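Sustier Serrano desktop drawer cabinet, white: a long-ish review
Posted March 8, 2026

I have been meaning to write something about this little cabinet for weeks, and I've finally got a pot of tea and a quiet hour, so do forgive me if I go on a bit.

I bought the Serrano to replace a row of old biscuit tins. The tins had served me well enough, but I could never remember which one held the buttons and which held the picture hooks, and every search ended with the lot of them spread over the table and a lid rolling away under the radiator. What I wanted was something plain that would sit on the table with the small stuff inside it, and that I could pick up and move when we needed the space for supper. The Serrano was £24 from Jindeo, with free delivery, and it came ready assembled and well wrapped.

It is plastic, and I'd rather say so early on in case anyone is hoping for something grander. But it's decent plastic! The body doesn't bow when I lift it, the corners have been finished properly, and it had hardly any of that new-shower-curtain smell (I left the drawers open overnight and it was gone by breakfast). The listing gives the depth as 253 mm, which matched my tape measure, so you can trust it if you are trying to fit one on a shelf.

The drawers run nicely when they are lightly loaded. I put all my screws and brass hooks in one of them to begin with, and it did start to drag and tip forward when pulled out past halfway. Spreading the heavy bits out cured most of that. There is a stop at the back, but it's a gentle one, and a good tug will bring the whole drawer out into your lap – ask me how I know. On the other hand, being able to take a drawer right out is lovely when you are sorting, and I now carry the sewing one over to the armchair in the evening and leave the rest where it is.

I had looked at the Flusent version before choosing. It was £40, with a felt lining and rather smart handles, and I dithered over it for most of February. Had I been buying for the sitting room I might have gone that way. For a working table I'm glad I saved the money, although a lining would have stopped the beads from rattling. I cut some out of an old wool blanket and it's done the job beautifully.

Cleaning is easy. A damp cloth and a drop of washing-up liquid takes off pencil and dust, though I did manage to get a smear of wood stain on one side and that seems to be with us for good. White does show everything, so if your hobbies are messy ones, you may want to think about a darker colour. I believe there's a grey.
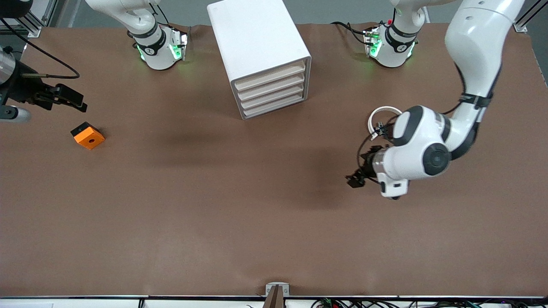
The flat top is the part of the Serrano I had given the least thought to, and I've grown very fond of it. It makes a handy little shelf for whatever I'm in the middle of, and because it is one broad white surface, anything small and dark shows up straight away. I like the cabinet well back on the brown table, so there's still a good stretch of tabletop in front for working. Small things do still escape the drawers, mind you, like the orange block with the little round hole in its top, sitting all by itself over on the left. I'd give the cabinet four stars out of five, with the last one held back for those drawer stops. If Sustier ever sorts them out I shall buy a second for the spare room, and the biscuit tins can go back to holding biscuits.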